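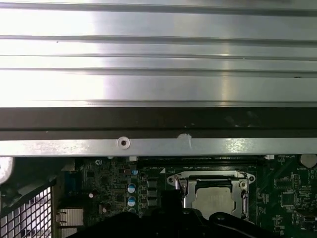
# Handout 4: Marks that say where things go

Saturday session, 7/18/26. Please bring last time's handout along too, as we never got through the part on carpenters' numerals and I would hate for it to fall down the gap between the two.

Welcome back, everybody. Last time we talked about marks that say who made a thing or who owns it. Today we move on to my favorite kind, the humble position mark, whose whole job is to help a pair of hands put a piece back in the right spot the right way around. You have been using these all your life. The arrow on a furnace filter is one, and so is the bit of colored tape on a stage floor that tells the actor where the armchair lives in the second act.

## 1. The barn at Larkulstead

I want to spend a good while on the barn, so do get comfortable. When a timber frame was cut, the carpenters usually laid it out flat on the ground, fitted every joint there, and then took the whole thing apart again before raising it for good. Each tenon had been pared to suit its own mortise, and a brace that sat snugly in one post might be hopeless in its neighbor. So the two halves of a joint were given the same mark, cut with a chisel or scribed with a race knife. You will see these called marriage marks, which I have always thought a lovely name.

They look like Roman numerals, though the carpenters were relaxed about the rules. Four is nearly always IIII. Nine is often VIIII. A chisel makes straight cuts easily and curves very badly, and that explains most of the alphabet you will meet. A little extra tick or flag on the end of a numeral tells you which side of the building the piece belongs to.

The Larkulstead barn was taken down and moved uphill, and the crew that did it recorded 1166 separate pieces, pegs left out. They tied a tag to every one. Over the winter a good many tags faded or blew away, and by March the crew was reading the old chisel marks instead, which were as clear as the day they were cut (I exaggerate a bit, there was one soggy sill that had to be guessed at). In our folder you will find drawings of 70 of the marks. Have a go at reading them before you turn to the key.

*Things to notice in the drawings:*

- Where on the timber the mark sits. It is nearly always on the face the carpenters measured from.
- Whether the mark would be visible once the joint was closed.
- Marks that seem to have been corrected. I count this as evidence of a tired person at the end of an afternoon, and I am fond of them.

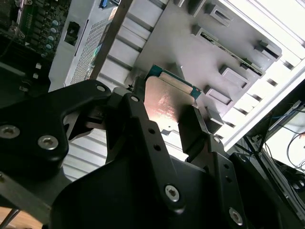 ## 2. Numbers, shapes, and the trouble with "this way up"

A number tells you *which* place. It is much worse at telling you *which way around*. Think of a square floor tile with a number on the back: you know precisely which square it belongs in, and you still have four ways to lay it.

There are two broad answers to this, and I'd like you to keep them apart in your notes. The first is a mark you have to read, such as an arrow or a dot that gets lined up with another dot. The second is a shape that does the work on its own: a notch, a clipped corner, a peg set off center. Engineers call the second sort *keying*, and we will borrow the word. A jigsaw puzzle is keyed from end to end, and it is also cheerfully marked, with a picture all over the front.

The Kotia loom is a very good case of the two working together. Its side pieces look like twins, but one has a peg hole set a finger's width higher, so the breast beam will only go in one way. The maker added a painted dot as well. My own feeling is that the dot was for the person and the hole was for the loom, and if you disagree, please come and argue with me at the break – I mean it, I enjoy that.

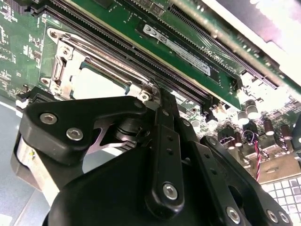
Outlines are the third family, and they are the friendliest of the lot. A tool board with the shape of every hammer and saw painted behind its hook will tell you at a glance what goes where and what has wandered off. Museum packers do something similar when they draw around an object on the foam before cutting. It turns up at a much smaller scale too, as in the thin white line printed on the green board around the processor's socket. A parking bay is the same idea again, and so is the crouched batter's box chalked on the dirt. What an outline gives you, and a number never can, is a sense of how much room the thing needs.

Outlines do have a weakness. Once the object is sitting in place the line may be partly hidden, and if the object is swapped for a larger one the old line goes on telling its old story. At the Sarıgül workshop, the pattern pieces for coats were stored on a wall of painted outlines, and the wall had been repainted so often that some hooks carried three shapes, one over another. New cutters learned to trust the newest color.

### Exercise for the break

Pick one object at home or at work that comes apart. Write down every mark on it that tells you about position, and sort them into *number*, *key*, and *outline*. You'll probably want a fourth column for the ones that won't behave.
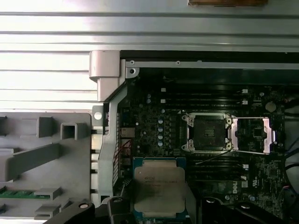 Pascual Villalba wrote after the spring course to say that I had been unfair to color. He pointed out that the scenery store in Rallau ran for years on paint strokes alone, with a stripe of the same color brushed across each joint while the two flats stood together, so that putting them back was simply a matter of making the stripe whole again. He also felt that the word "outline" was doing too much work in my notes.

I think he is right about the stripe, and I have moved it up into the main list. Masons, furniture movers, and bookbinders have all used some version of it. A bookbinder who draws a slanting line across the folded spines of a stack of sections can see straight away if one has strayed, and you can try this yourself with a pile of index cards. Some 200 cards makes a nice thick block. Draw one diagonal across the edge, shuffle, and see how quickly you can put them back in order.

## Reading for next time

- The folder drawings, plus the key (no peeking first!)
- My notes on the loom, pages 2 and following
- Anything you can find with a position mark on it that you can carry in a bag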